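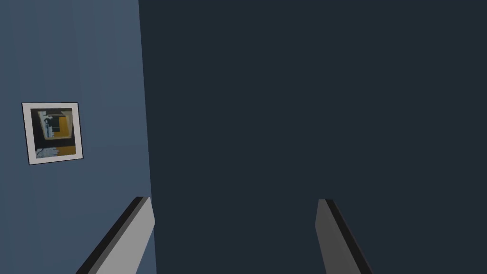 **Ros Tilbury**
*Demonstration lead, Warkwood project*

I've been meaning to write about the table room for ages, and I've got a large pot of tea and the house to myself until six, so you're going to get the long version. Sorry in advance to those of you who only come for the allotment posts. The broad beans are fine, thank you.

For anyone new, my job is showing a robot how to do things. It's a two-armed one and it lives entirely inside a computer, in made-up rooms built with a program called Sornari. I wear a headset and hold a controller in each hand, and when I move my hands the robot's hands move too. Everything gets recorded: what its cameras see, where the arms are, when the fingers open and close. One go from start to finish is an example, and a big enough heap of examples is what the learning system (ours is called Flanda) is given to study. We're after 2,000 of them for the table room alone. I do up to 200 on a very good day, and I haven't had a very good day since January.

It's a nice little room, as these things go. There's a wooden table with a chair behind it, a window, a spiky plant, a few pictures on the walls, and on the table the sort of clutter you'd find on mine, with a white cup among it. The job I've been doing lately is to pick up the white cup and put it down again nearer the chair without knocking anything. That's the whole of it! My mum asked how long it takes to learn and I said the robot or me, because I was dreadful for the first fortnight. I kept reaching as though I had my own elbows. The robot's elbows are somewhere else entirely, and you'd be going along beautifully with your eyes on the cup while a forearm quietly swept something off the edge behind you.

What I like is that the wrist cameras go wherever the hands go, so when I watch a recording back I get long stretches of wall with a pair of open fingers poking up into it. I used to trim those bits out. They seemed like dead time, just me wandering about before I'd made up my mind. Then we tried Flanda on a batch I'd tidied, and whenever an arm strayed away from the table it simply hung there, poor thing, with no idea how to come home. It had never once been shown a plain wall and what you do next when you're looking at one. So now the wandering stays in, and I do some of it on purpose. I start a few goes with one hand off in a silly place and bring it back calmly, the way you'd want someone else to.
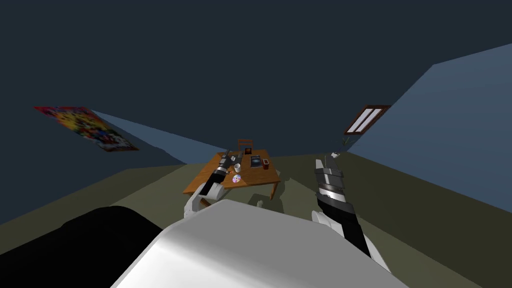 The resting arm is the other thing I've changed my mind about. If I'm picking up the cup with the left hand then the right hand has no work to do, and for a good while I let it dangle wherever it happened to be, which was different every time and sometimes right in the way. When we watched the results, the robot was doing the cup quite nicely with one arm and waving the other one about like somebody conducting a brass band. It had picked that up from me, of course. I now park the spare hand well clear of the table before I begin and I keep it still, and I've stuck a note on my monitor saying LEAVE IT ALONE.

I also keep the bad goes, though in their own folder. If I drop the cup and pick it up again, that's a keeper and goes in with the good ones. If I drop it and it rolls off and I say something unsuitable, it goes in the other folder with a line about what went wrong. My rule is 14 in a row and then a proper break, out of the headset, shoes on, round the block. Past that I get sloppy and start taking corners, and you can see it in the paths afterwards, all of them cutting in low over the things at the front of the table.

Next month we get the Hourani set, which is the same sort of room with the furniture shuffled and the light coming in differently, and I'll admit I'm looking forward to it more than a grown woman should. I've grown fond of this one but I could find that cup with my eyes shut by now, and I suspect Flanda could too, and we do need it to look.

A couple of you asked last time about the controllers and whether they hurt your hands. Mine do a bit, at the base of the thumb. I've wrapped the grips in the tape you use for tennis rackets and it's helped a lot, so try that first before you spend money on anything. If you've found something better, do leave a comment and I'll give it a go after the weekend, once I've got the rest of the beans in.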